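Home Forums Security Hardware Search this forum Go

Husine smart plug open to anyone on the wifi??

finmac: Port 3000 on the Husine plug answers with no password. Any phone on the network can switch it. Firmware 39.

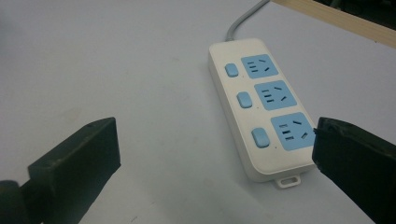 Last edited by finmac, Monday, January 10, 2022

Told Husine in November, no reply. Ticket 977.

dravach_fan: Not a hack if you're already on the wifi.

bimla_v: Disagree. Guest network gets in too, tried it
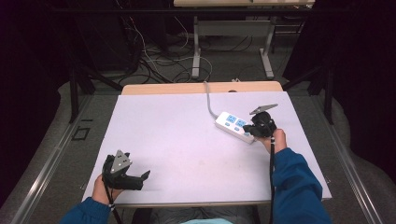
Firmware 5 on the old Wetov had the same hole. Fixed it by blocking the port at teh router. Or go dumb, a plain white power strip like that one has nothing to log into.

dravach_fan: Guest isolation off then. Your router, your problem.

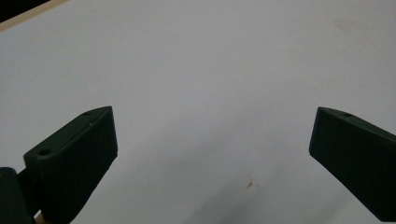 Page 5

finmac: Isolation is ON. Checked twice. Baird router if it maters

bimla_v: same here, post your log

Related threads
Wetov bulb keeps dropping
Baird router guest settings
Dravach hub app permissions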